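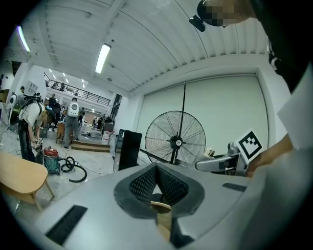 # Eat Out of the Wooden Bowl

I want to make a case for the wooden bowl, and I mean the everyday one, the kind you put soup in. Most homes I visit have a wooden bowl somewhere. It holds keys, or three lemons, or it sits on top of the cabinets with a film of grease and dust on it, waiting for the one salad a year that is considered worthy. I'd like to see it come down and get used on a Tuesday.

I came to this by way of a broken dish rack. We were renting the upstairs half of a house in Sivow, the rack gave way, and most of our cereal bowls went with it. The only shop open was Mansour, which sells a bit of everything (fan belts, birdseed, school socks), and at the back was a stack of plain turned bowls for less than I'd have paid for a set of new china. I bought four. They were supposed to get us through the week. I have been eating breakfast out of them ever since, and I'm a little embarrassed by how much better I like breakfast.

## What it's like to hold

Start with heat. Pour hot soup into a thin ceramic bowl and you have a choice between burning your fingers and leaving it on the table. Pour the same soup into a wooden bowl with a decent wall on it and you can pick it up. You can carry it to the porch! You can sit on the stairs with it, or on the floor with your back against the couch, and hold it right up under your chin. The wood gets warm, slowly, the way a mug does when you've had both hands around it for a while, and it never gets mean.

Then there's the noise. I had no idea how loud my meals were until they went quiet. A metal spoon on glazed china scrapes and rings, and four people doing it at once in a small kitchen is a racket. On wood you get a sort of soft knock. Put a wooden spoon in a wooden bowl and you can hardly hear it at all, and suddenly you can follow what somebody is saying at the other end of the table. My mother-in-law, who wears hearing aids and dreads family dinners for exactly this reason, noticed it before I did.

And they're light. A big serving bowl in stoneware is a two-handed job before you've put any food in it. My big wooden one, the one I use for bread dough, I can lift down from the shelf with one hand while I'm on the phone.

## The worries

I've been going on about this to people long enough to know what comes next. Isn't it dirty? Won't it crack? Doesn't it taste like a fence?

Dirty first. A wooden bowl wants hot water, a little soap and a brush, then a wipe with a towel, then a spot where air can get to both sides of it. It takes me less time than rinsing a plate and finding a place for it in the dishwasher. I wouldn't leave raw chicken sitting in one, and I don't leave raw chicken sitting in much of anything. If a bowl has a deep split with old food down in it, retire it and put the keys in it after all.

Cracking is real. It happens when you soak the bowl overnight, or park it on a radiator, or run it through the dishwasher, and I've done each of these once. The dishwasher is the worst. The bowl goes in round and comes out shaped like a potato chip. If you are a person who cannot live with a dish that stays out of the dishwasher, then I can't help you, and I say that with love, because I'm married to one. We worked it out. My bowls live beside the sink and his plates go in the machine.

As for taste, a new bowl can carry a smell from whatever oil the maker used. Wash it a couple of times and it's gone. After that the bowl picks up a faint something from its life in your kitchen. Mine that gets the garlic dressing smells a bit of garlic dressing. I wouldn't eat ice cream out of it, and I have others for that.

## Oil, and how little it matters

There's a whole world of advice on oiling. People get heated. Walnut oil, mineral oil, beeswax mixed with one or the other, three coats, seven coats, sand in between, buff with an old T-shirt. I enjoy that stuff, I've spent happy Sunday afternoons doing it, and I also think it scares people off. It makes a soup bowl sound like a pet.

So let me say plainly that you can do very little. When the inside looks pale and feels rough under your thumb, rub some food-safe mineral oil on it before bed and wipe off what's left in the morning. I do this when I remember. Some of mine have gone a whole winter without, and they look thirsty, and then they get their oil and they look wonderful again. Watching the grain come up dark under the rag is one of the great cheap pleasures of keeping house.

## Khadija's bowl

The best argument I know belongs to Khadija Farouk, who taught me to make bread. She grew up in Trernach, where her grandmother kept one wide, shallow wooden bowl for dough and nothing else, and Khadija has it now. It's not a pretty thing in the way a shop would mean it. The rim is worn lower on one side from years of the same hand steadying it in the same place, and when Khadija kneads, her hand goes there too. She didn't point this out to me. I saw it about the third time I baked with her and had to go and look out of the window for a minute.

I know steel bowls are fine. I own steel bowls, and for whipping cream you want one that's been in the freezer. But a steel bowl looks the same after one loaf as it does after a thousand, and if it does change it's because you dented it. Wood keeps a record. There's a dark ring in one of mine from a beet salad, and a small burn from a pan lid, and a run of tiny nicks from the year my daughter insisted on cutting up her own bananas. I'm fonder of that bowl than I am of some furniture.

## Where to get one

Cheaply, if you can. Please don't wait until you can afford the beautiful one! The beautiful one is exactly how people end up with a bowl they never dare to put food in.

Reda El Idrissi sells his at the Bomgate market and he'll be the first to tell you to take a second. He keeps a crate of them under the table, bowls with a knot in the wall or a foot that isn't quite level, and he prices them low because he'd like them out of his garage. I've bought most of mine from that crate. One rocks a bit on a hard table, so I eat from it on the couch. He turns them from whatever comes down in people's yards, and if you ask he'll tell you which street the tree stood on, often at some length, with a line forming behind you.

Thrift stores are good too. I paid 50 cents for a salad bowl that had been varnished to a shine like a bowling alley. It took some sandpaper and an evening in the yard to get down to bare wood, and there was a lovely pale bowl in there the whole time. Go gently with anything painted or very old if you don't know what's on it. Use that one for the lemons.

For a first bowl, I'd look for one you can hold comfortably in one hand, with a wall thick enough that you aren't nervous about it and a curve inside that a spoon can follow all the way around. Flat bottoms with sharp corners are a nuisance with rice. Bigger than you think is usually right, as long as it fits under your faucet.

Then eat something plain out of it. Oatmeal, beans, the leftover noodles. Take it to the porch if the weather's decent. I had lentils in mine today, standing up by the back door with the rain coming down outside, and went back for more.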